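The Rindine Trial

The unit came from Kanau on a pallet, with a letter that gave us 30 days to send it back. The product was called Rindine. It was two arms, a table and a subscription, and the price after the trial was $2,405 a month.

Barkuno made gift boxes. I ran the finishing room, so the trial was mine. The owner wanted a yes or a no by June and said she did not want an essay.

1. Setup

Two technicians bolted it together before lunch. They left a binder and a phone number. The binder said the arms would learn our work if we were patient with them. I had trained people for most of my life and never seen that put in writing.

I read the binder at home that night. One page said the arms could be taught to fold, close and tape. Another page, further back, said results would vary with the box.

2. The orange boxes

We gave it the Yimyam order, 3,000 boxes for a candy company. They had to be bright orange with a folded top, and the creases had to be sharp or the company would send them back. I put one in the middle of the table and set out the green tape behind it. Then I pressed the button and stood with my hands in my pockets.

The arms came in from both sides and stopped short of the box. I thought of my parents at the kitchen table, each waiting for the other to speak.

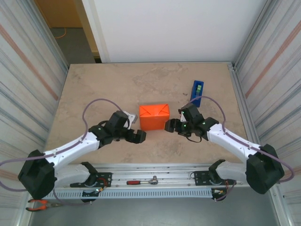 3. The night shift

By the second week I was staying late. I told my husband it was the order. I folded boxes at my own bench and the arms folded at theirs, and we kept the radio on. They were slower than I was. They never hurried the last crease, and I had been hurrying it for years.

One evening I checked my stack against theirs and threw out two of mine.

4. The answer

The owner came down on the last day and asked for her yes or no. I said the creases were good. I said the phone number worked and the binder was too long.

"Is that a yes?" she asked.

I looked at the letter with the return address on it. The pallet was still leaning by the door — I had never put it away.

"Give me another month," I said, and she went upstairs to call Kanau.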